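Plamon Data Collection – Support
Ticket: Wrist camera stream shows only table in part of a simulated pick set
Product: Plamon Recorder, simulation mode
Customer site: Grimbridge
Task set: Mulligan (block pick and place)
Priority: Normal
Opened: 18 June 2026
Status: Resolved, one follow-up open

Reported problem

We are building a training set for the Mulligan task in simulation. Each episode is a teleoperated pick: the arm starts above the table, moves to a block, closes, lifts and places it in the target zone. We record joint positions, gripper opening, an overhead camera and a wrist camera. The set has 635 episodes so far.

The policy we trained on it does well when the block is near the center of the table. When the block is close to the far edge of the spawn area the arm drifts, comes down in the wrong place and closes on nothing. We looked at the recordings to see what the model was given, and in a number of episodes the wrist camera has no block in it for a long stretch at the start. The overhead camera looks normal in all of them.

We need to know whether this is a rendering fault (block not drawn), a sync fault (wrist stream out of step with the rest) or a camera placement problem. We would like to keep as many episodes as we can.

Environment

Recorder running on one workstation, Linux, single GPU
Simulator scene: stock table, parallel gripper, one block per episode
Wrist camera: mounted on the hand, fixed pose from the scene file
Episodes stored locally, then copied to the Flonham storage server overnight
No changes to the GPU driver since May

First reply from support

Please send one full episode that shows the problem, including the scene file and the episode metadata. Please also send a still from the wrist stream taken before the gripper closes. Do not re-export or compress the episode before sending it, as the export step rewrites timestamps and we need the originals.

While you are waiting, please do not delete anything from the set. Episodes with this symptom can sometimes be recovered.

Customer reply

Episode and scene file uploaded. The still is below. The gripper is open and the block should be somewhere on the table according to the state log.

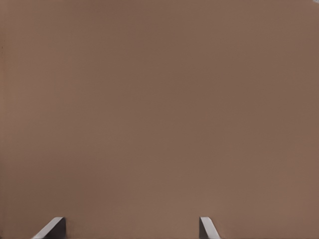
Step 1. Rule out a failed render

We started with the still. Both fingertips are drawn at the bottom, shaded on their sides, and the table surface fills the rest of the view with soft changes in tone. A failed render in this simulator normally gives a flat single color or a black image, and the gripper goes missing along with everything else. So the renderer was running and the camera was attached to the hand.

That leaves the block. We loaded the scene at the same simulation step and checked the list of visible bodies. The block was present, had its normal material and was not flagged as hidden. We then moved a free camera over the table and the block showed up where the state log said it should be.

Result: render is fine. The block exists and is drawn. It is outside what the wrist camera covers at that step.

Step 2. Rule out a sync fault

If the wrist stream were running late, the gripper opening seen in the stream would not match the gripper opening in the state log. We checked this at the point where the fingers close, because it is the easiest event to line up by eye.

In the uploaded episode the fingers start to move in the wrist stream at the same step as in the log. We repeated this on 21 episodes picked at random from the set. All of them lined up.

Result: no sync fault found. Timestamps can be trusted. The overnight copy to Flonham is not changing them either; we compared checksums for the same 21 episodes on both machines and they matched.

Step 3. Check the camera pose

The wrist camera pose in the scene file was compared with the pose in the stock scene. The position is the same. The pitch is not. The customer's file has the camera tilted away from the fingertips by a few degrees more than stock, which puts the tips low in the view and moves the covered area of the table outward from the hand.

A small tilt like this does no harm on a pick near the center, where the operator usually comes in from the home pose and the block is in view almost from the start. For blocks near the far edge, operators were swinging the arm out quickly at low height and then working back toward the block. During that move the camera is close to the table and looking past the block. The operator does not notice, because they are steering by the overhead view.

The model has both cameras as input, but in the customer's config the overhead image is scaled down a lot before it reaches the network. At that size a block near the edge is only a few pixels wide. The wrist view is doing most of the work, and for these picks it starts with nothing to go on.

Customer comment on step 3

The tilt was changed on our side. We had trouble with the fingers covering the block in the last part of the approach and moved the camera to get a clearer view. The change was made in the scene file and not written down anywhere, so the people recording did not know about it. We would prefer not to go all the way back to stock if there is a setting in between.

Step 4. Find a pose that works for both cases

We tried 3 pitch settings between stock and the customer's value, using replayed trajectories so that the arm motion was the same each time. Replay is the right tool for this. The simulator reruns the recorded joint commands from the saved start state and renders the cameras again, and no one has to teleoperate anything.

Setting A, nearest to stock: block in view early, but the fingers cover part of it just before closing.
Setting B, middle: block in view early for most edge picks, and still clear between the fingers at closing.
Setting C, nearest to the customer's value: little change from the original problem.

We recommend setting B. Stock height, stock position, pitch only.

Step 5. Recover the existing episodes

Since the simulation is deterministic in this mode, the wrist stream can be rendered again with the new pose and swapped into the episode. Joint positions, gripper opening and the overhead stream stay as they are.

To do this:

1. Make a copy of the set and work on the copy.
2. Put the new pitch in the scene file and save it under a new version name.
3. Run the replay job with wrist render on and all other streams set to keep.
4. When the job finishes, check the replay report for position error. Any episode where the block ends up in a different place from the original should be set aside.
5. Update the camera entry in the metadata to the new scene version. The job does not do this for you in the current release.
6. Retrain from the start. Do not continue from the old checkpoint, as it has learned from the old view.

Step 5 is easy to forget. If the metadata still has the old pose, the calibration check will pass on the old numbers and you will not get a warning.

Customer result

Replay job ran overnight on the full set. The report flagged 2 episodes for position error. We watched both and in each one the block was nudged by the fingertip on the way down, so small differences in contact add up. We have dropped them.

Retrained policy is better at the far edge. It still misses now and then when the block is at the very corner of the spawn area, and the misses look different from before – the arm goes to the right place but the hand is turned the wrong way. We think that is a lack of corner examples and will record more.

Notes for recording going forward

Show the wrist view to the operator next to the overhead view. The recorder has a split layout under display settings.

Ask operators to pause above the block before coming down. A short pause is enough. Long pauses are a problem of their own, as the model learns to wait.

Keep some episodes where the block is out of the wrist view at the start. The policy will meet that case at run time and has to learn how to search or how to lean on the overhead camera. The trouble in this set was that those episodes were nearly all at one edge, with the same fast low swing in each.

Raise the overhead input size if memory allows. We did not test this for the Mulligan config, so treat it as a suggestion.

Record any camera change in the scene version name. If two poses end up in one set under one name there is no easy way to separate them later.

Open follow-up

Feature request filed: the replay job should write the new camera pose to the episode metadata when the scene version changes. No release date yet. Until then the manual edit in step 5 is required.

Feature request filed: a coverage warning at record time when the target object is out of the wrist view for longer than a set number of steps. The customer has offered to test it at Grimbridge when there is a build.

Ticket set to resolved with the customer's agreement. Reply to this ticket to reopen it.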